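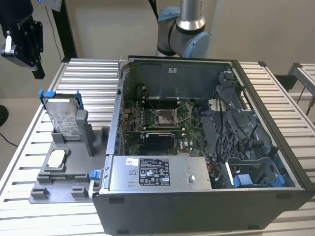
Search the help pages... Go

How I handle mid-month plan changes (prorating without tears)

Last updated 03/11/2024

If you sell subscriptions, sooner or later a customer is going to email you on some random day and ask to move up a plan right now. Great news! Also, a small math problem. I run billing for Stimuda, a little scheduling app, and I got this wrong for most of my first year, so let me walk you through the way I do it now.

We have two plans I'll use here. Starter is $30 a month and Team is $90 a month. We charge at the start of the period, so by the time somebody upgrades they've already paid for the whole month of Starter.

Step 1. Pick your day count and stick with it

I treat every month as 30 days, even January. Some people use the real number of days and that's fine too, but then your daily rate moves around and customers do notice (one of mine had a spreadsheet). Write your choice into your terms before you do anything else.

Step 2. Credit the unused part of the old plan

Say the customer switches with 12 days left. Starter works out to $1 a day, so they get $12 back as a credit. I don't send it to their card, it goes straight on the invoice as a negative line.

Step 3. Charge the rest of the month on the new plan

Team is $3 a day, and 12 days of that is $36. Take off the $12 credit and they owe $24 today. Next month they simply pay the full $90.

Step 4. Put both lines on the invoice

Please don't just show "$24 adjustment"! I did that for ages and every single one turned into a support ticket. Mine look like this now:

Invoice 2918
Unused time on Starter, 12 days: -$12.00
Team plan, 12 days: $36.00
Total due: $24.00

Step 5. Check your tool's settings

I've used Rernier and Umali for this, and in both of them proration was a checkbox hiding under the plan settings, one checkbox per plan. When I moved us over to Umali I ticked it for Team and forgot Starter, and I ended up fixing 236 invoices by hand. So go look at every plan, including the old ones you don't sell anymore.

What about downgrades?

I let those wait until the next renewal. It keeps the refunds away and I've had maybe 2 complaints ever. If you'd like to do them right away, the same steps work, you'll just end up with a credit left over, and you need to decide whether it rolls forward or expires. Ours rolls forward.

Annual plans are a bit messier, especially if you also collect sales tax, and I'm still cleaning up how we do those for Flirham, our biggest account. I'll add a section on them when I've got it working.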